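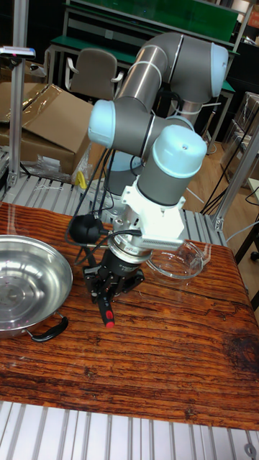 Unit 5 - Message queues and retries
Course notes, M. Shevchuk
February version, replaces the one with the broken section numbers

Read before lab. Bring questions, I will not go over the vocabulary again in class.

Recap from last unit: a direct call ties the caller to the callee. Caller waits. If the callee is down, caller has to decide what to do, usually badly. Queue in the middle lets the two run at their own speed.

Terms

Producer - puts messages on the queue.
Consumer - takes them off and does the work.
Broker - holds them in between. In the lab ours is Plurkis.
Ack - consumer telling the broker "done, you can drop it".
Dead letter queue - where messages go after too many failed tries. Someone has to read it!! A dead letter queue with no reader is a trash can.

Delivery

At most once: broker forgets the message as soon as it hands it over. Fast. Consumer crashes, message gone. Fine for a page view counter, not for orders.

At least once: broker keeps the message until the ack comes. Consumer can crash after the work and before the ack, so the same message comes again. This is what you get by default in the lab.

Exactly once: be careful with this phrase. Usually means at least once plus a consumer that can spot repeats. On the exam write down where the repeat gets caught or you lose the point.

Idempotent consumers

Same message twice, same end result. "Set balance to 235" is safe to repeat. "Add 235 to balance" is not. Two common fixes:
- give every message an id, store the ids you have handled, check before doing anything
- change the message so it states the result

Id and the work have to be saved in the same transaction. If you save the id first and crash, the work never happens. Work first and crash, it happens twice. Draw both cases on paper, most people get one of them backwards the first time.

Retries

Don't retry right away in a tight loop. Wait, then wait longer, add a bit of random delay so all the consumers dont come back at the same moment. Cap at 5 tries, then dead letter.

Not every error deserves a retry. Timeout, yes. Badly formed message, no - it will be just as bad next time. Send it straight to dead letter.

Ordering

One queue, one consumer: order mostly holds, until a retry. Add a second consumer and it's gone. If order matters per customer, partition by customer id, one consumer per partition. Order across customers almost never matters, ask before you pay for it.

Lab

Sample shop is Skolero, same as unit 4. The Liton service sends order messages, you write the consumer. Input file has 3,023 messages, some of them repeats, some malformed on purpose.

Step 1. Run it with the starter consumer, note the final total.
Step 2. Kill the consumer halfway, restart. Compare totals.
Step 3. Add the id check. Repeat step 2.
Step 4. Add retry with backoff and teh dead letter queue.
Step 5. Second consumer, partitioned by customer.

Hand in: code, both totals from steps 2 and 3, and a short write up (400 words max) on what ended up in dead letter and why. Screenshots not needed.

Reading: Saxena handout, the part on acks and timeouts. Skip the appendix, old syntax.

Next unit: schemas and versioning. Keep your consumer, we'll break it with a new message format.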